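Nolon adds four designs to its pocket power bank line

17 October 2024

Nolon has added four new designs to its line of small novelty power banks, the company said in an announcement to retailers. The new models go on sale through its own store first and will reach other shops once the opening run has shipped.

The Griffiths series, as the line is called, started out as a set of chunky animal shapes that clip to a bag strap. The new ones are a snail, a toaster, a lighthouse and a sleeping fox. Each has a soft rubber shell that pulls off the battery inside, so owners can swap shells without buying a second charger. Shells from the older models fit the new batteries, but the new shells will not close properly over the first version of the battery, which had its charging port on the side.

Capacity depends on the shape. The snail and the toaster hold 2,000 mAh, enough for a partial charge on most phones. The lighthouse and the fox are thicker and hold 4,000 mAh. All of them charge over USB-C, and a short cable comes in the box. There is no wireless charging on any of the models. 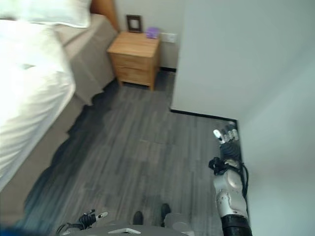
Nolon has also changed the status light. Buyers of the earlier models complained that the blue LED was too bright to leave on overnight, and the company now uses a dim amber one that switches off a few minutes after the cable is plugged in. Pressing the base of the shell brings it back on. The light shows through the rubber on the lighthouse, where it sits at the top, and through a small window on the others.

The artwork for the fox and the snail came from Brurnmont, a design studio that worked with Nolon on a run of cable holders last year. The other two were drawn in-house. The designs were first shown in August at Festex, the gadget and toy fair, where visitors could handle painted samples but not buy them. A fifth shape shown at the fair, a teapot, has been dropped for now. Nolon said the spout kept tearing in testing.

The company did not give prices in the announcement. It said the smaller models will cost the same as the current ones and the larger ones slightly more. Shells will be sold separately later on, starting with the toaster.

Orders placed through the Nolon store are limited to four items per customer during the opening run. The older animal shapes stay on sale while stock lasts, with the exception of the owl, which has already sold out.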